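Newsletters for Novelists: What to Send and When to Send It
Speaker notes, Nultstead Writers' Weekend, October
Karim Sfeir

Room opens at 1:45. Talk is forty minutes, questions after. Handout is the one-page checklist. Leave copies on the side table and don't pass them out until the end or people read instead of listening.

Opening

Introduce myself. I write historical mysteries set in a canal town. Nine books, the first four self-published, the rest with a small press. I have had a mailing list since book two.

Say the number early so they know who is talking. My list has 1515 people on it. That is a small list. I know authors with ten times that. I am giving this talk from the small end because most people in the room will be at the small end too.

Ask for hands: who has a list already? Who has one and hasn't written to it this year? Wait for the second lot of hands. Tell them I once left mine alone for fourteen months.

Why a list and not another social account

Keep this short. They have heard it before.

When I post on a social site, the site decides who sees it. When I send an email, it goes to everyone who asked for it. Some of them won't open it. Still, I can take the list with me when I change services, and I have changed twice.

Tell the story of Baris. It was a reading site I put a lot of time into. I had a page there with a good following and answered every comment. It closed with a month's warning and there was no way to export the followers. I got some of them onto the list by posting the sign-up link every few days until the end. Most of them I lost.

Don't turn this into a complaint. The point is to put the sign-up link in place before you need it.

Where sign-ups come from

Back of the book. This is my best source by a long way. One page, right after the last line of the story and before the acknowledgments. It used to be after the acknowledgments and it did much worse there.

Website. A box on the front page and another at the bottom of each post. No pop-up. I tried a pop-up for one summer and the people it brought in left again within a few emails.

Events. Paper sheet on a clipboard. Print the words "monthly newsletter" at the top so nobody is surprised later. Type the names in the same night while you can still read the handwriting. I got 19 names at the last library event and two of them were unreadable.

Giveaways. Be careful. I joined a group giveaway run through Plidix and it added 147 addresses in a week. After three newsletters more than half of those had unsubscribed or never opened anything. They wanted the prize. I would do one again, but only with authors who write the same kind of book.
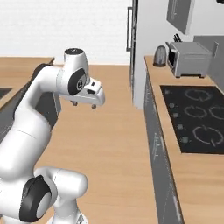 What to put in it

This is where people get stuck, so slow down.

My newsletter has the same parts each time. A short letter from me, usually something that came up in research. Where the current book stands. One book by someone else that I liked. A link to buy or preorder, if there is something to buy or preorder. It runs to 500 words, and I stop there even when I have more to say. The rest can wait for next month.

Read out the lock-keeper's diary piece from the spring issue. Page is marked in the folder. It takes under a minute to read. Explain that it got more replies than any book launch I have sent, and it took me half an hour to write from notes I already had.

Things I have dropped: word counts, cover polls, long interviews. The interviews were a lot of work for the other author and very few people clicked through to them. I moved those to the website where they turn up in searches.

Credit Sakda Chuensuk for the advice about the question at the end. Sakda writes cookbooks and closes every email with one easy question that can be answered in a line. What are you reading, where did you first hear about this series, would you visit a place like this. I copied it. Replies are good to have for their own sake, and they also tell the mail services that your messages are wanted.

Subject lines

Plain ones work best for me. "The lock-keeper's diary" beat "You won't believe what I found" when I tried both on halves of the list. Put the title of the book in the subject line on release day. People search their inbox for it later.

When to send

Once a month, in the morning. I don't think the hour matters much. What matters more is that it is the same each month. Pick a pace you can keep up during a bad month. If that is four times a year, say so on the sign-up page and send four.

Extra emails: one on release day, and one a week before if there is a preorder. No more than 2 extras per book. I sent five for book six and had my worst run of unsubscribes.

The welcome email

Mention it even if running late. Set up one automatic message that goes out when someone joins. Say who you are, how often you write, and give them whatever you promised, whether that is a short story or a sample chapter. Test it with your own address. Mine had a dead link in it for most of a winter and I only found out when a reader called Yagi wrote in to ask where her story was.

The boring part

Ask permission, always. Don't add people from your address book. Include a mailing address, which can be a PO box. Make the unsubscribe link easy to find. Clear out the people who haven't opened anything in a year, after sending them one last note asking if they want to stay. You pay for every name on most services, so there is no sense in keeping the dead ones.

Don't recommend a service by name. Someone will ask. Tell them to take a free plan, send three issues, and move if they hate it.

Questions I expect

What if I haven't published yet? Start anyway, keep it small, write about what you're reading and researching.

Should I use a pen name address? Yes, if the books are under the pen name.

How do I come back after a long silence? One short email. Say hello, remind them what you write, give them some news, and offer the unsubscribe link near the top. Skip the long apology.

Should I pay for ads to get sign-ups? I haven't, so I can't say much. Point them to the ads session at 4:00.

Hand out the checklist. Sign-up sheet for my own list is on the clipboard by the door.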